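Mandagi project: where we are this September

Hi Rhonda,

You asked for something you could read over coffee before the Stendotura folks get together, so I'm skipping the template this time and just telling you how it's going. The short version is that we have 3,726 usable demonstrations, which puts us past what I promised you in the spring, and I'm a lot happier with the quality than I was then. The longer version has some grumbling in it.

First, the collecting. All four stations are running and each one has the same two-arm setup, so an operator can move between them without relearning anything (this was not true in spring, and you heard plenty from me about it!). We have 12 people trained to drive the arms. Most of them work half days, since two hours of careful teleoperation is about as much as anyone's patience and shoulders will take. Neema Owino does the scheduling and she has been ruthless about breaks. I complained at first. Then I looked at the clips people recorded late in a long session, with all that hesitating and regrasping, and I stopped complaining.

The task list now stands at 16. They're all kitchen table jobs: clearing a plate, putting a cup on a saucer, getting dishes into a rack, picking trash out from among things that aren't trash, cleaning up spilled dry food. We dropped pouring. I know it was in the proposal and I know it looks great in a demo, but the mopping between takes was eating the day and the clips weren't teaching the model much. If Stendotura feels strongly, I'm willing to bring it back with a smaller set of containers, but I'd want to talk about what comes off the list to make room.

Rice has been the big adventure. When we started with it, everybody tidied the pile back into the same spot before each take, because people are nice and like things neat. So the model learned that rice lives in one spot. Asnakech Lemma caught this when she was going through the resets, and now whoever sets up has to scatter it a new way each time and leave it alone. It feels wrong and the floor crunches, but the clips are so much better. We do the same with the dishes now. Trays get turned, the rack wanders, and a cup might be on a saucer one time and off by itself the next.

We also changed what we keep. Through the early summer we threw out any take where something slipped. Nahom Dinsa argued that we were tossing the good stuff, meaning the part where a person notices a bad grasp, backs off, and tries again. He was right and I've told him so in writing, which he may frame. Recoveries now stay in, with a label marking where the trouble starts and where it ends. A take only gets thrown out if the operator gave up or the recording itself is broken.

That brings me to the labels, and to my grumbling. The Pleltent software is fine for playback and it's pretty good at trimming, but it keeps losing our notes when two people open the same batch. We lost most of a Friday to that. We've got a workaround (one batch, one person, and a sign-out sheet on the wall, very high tech) and it holds, though it slows the review down. I'd like to spend some of the unspent travel money on a few weeks of somebody's time to fix it properly. Sombat Duangkaew has offered to scope it out, and I'll send you what he comes up with as its own note so you can say yes or no without wading through all this.

On training, I want to be careful. We've run the model on the earlier batches only, and it does what you'd hope on the easy jobs: plates and big bowls, mostly. Small light things are still hard. Saucers give it fits. Anything see-through gives it fits too, so we've been putting clear containers on the tables more often, with bits of tissue and wrappers inside, and I'd like to see what the newer batches do before I say another word about it. I don't have a success rate I'd be comfortable putting in front of the board. Please don't let anybody talk you into quoting one from the hallway.

Hardware has been calm. We had one gripper that wouldn't close evenly, and a cable that kept snagging on the wrist until Sombat rerouted it. Nothing that needs money from you.

What's next: we keep collecting at the same pace, finish the second pass of review on the dish rack takes, and start mixing jobs together so that one take has trash, spilled food and dishes all on the same table. Asnakech has the layouts drafted. These take longer to set up, so expect the clip count to grow more slowly from here on. I'd rather you hear that from me now than spot it in the next spreadsheet.

Two things I need from you, whenever you get a minute: a yes or no on dropping pouring, and whether the travel money can be moved at all.

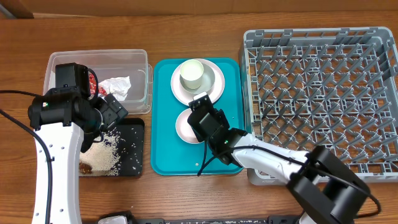 Pluvelport Home Robotics Lab | Demonstration and Data Team

Mixed table layout with the rice tray, the teal tray of white dishes and the gray rack, both arms over the table. Batch notes and reset sheets are in the Mandagi shared folder. Ask Neema if your login doesn't get you in.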